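## 4. Hand-gripper stations: setting up and working a shift

Applies to the packing benches at Flistasness. Revised by Mireille Ferrand, 3 Nov 2020.

The Skemulard project wants our packing work recorded with hand-held grippers, so that an arm can be taught to do it later. Read this section before your first turn.
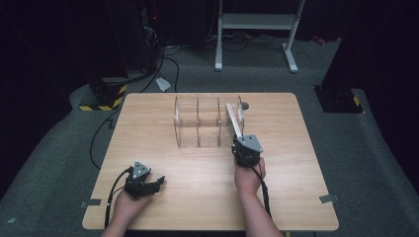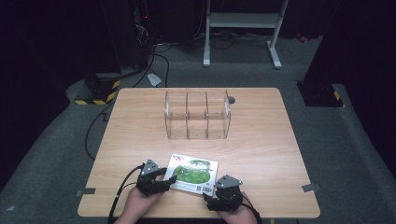 *Table with the clear three-part rack and both grippers in use. First picture: clear panel held at the right end of the rack. Second picture: flat package between the two grippers.*

### 4.1 Before you start

1. Check that the grey tape tabs are on the left and right edges of the table. Replace any that have lifted.
2. Stand the rack towards the back of the table, compartments side by side, open tops up.
3. Take one gripper in each hand. Run each cable down past your wrist and clear of the table top.
4. Open and close both grippers twice. If one sticks, put it down and tell the shift lead.

**Caution:** Cables cross the carpet behind the table. Walk round the front.

### 4.2 Working

1. Bring one item to the middle of the table and square it up with both grippers.
2. Lift it, place it in a compartment, let go, and bring both hands back to the front edge.
3. Carry on for 20 minutes, then stop for a break. Do not save breaks up.

**Note:** Work at your own pace. Nirkent's leaflet says you will be "as quick as with bare hands". We have not found that. Thin, flat items are slow to pick up, and a dropped item is not a fault on your record.

### 4.3 Targets and what changes

The bench target of 80 items does not apply while you are wearing grippers. If anyone quotes it at you, show them this page.

We were told in February that the arm would "free staff for better work". The Meireles site was told the same, and I have yet to see a list of the better work. Until there is one in writing:

- recording turns are voluntary, 2 per shift at most
- time on the grippers is paid at your normal rate
- recordings are not to be used to compare one packer with another

**Caution:** Stop at once if your wrist or thumb aches - the grippers put weight where your hand is not used to it. Enter it in the accident book, even if it has gone by the end of the shift.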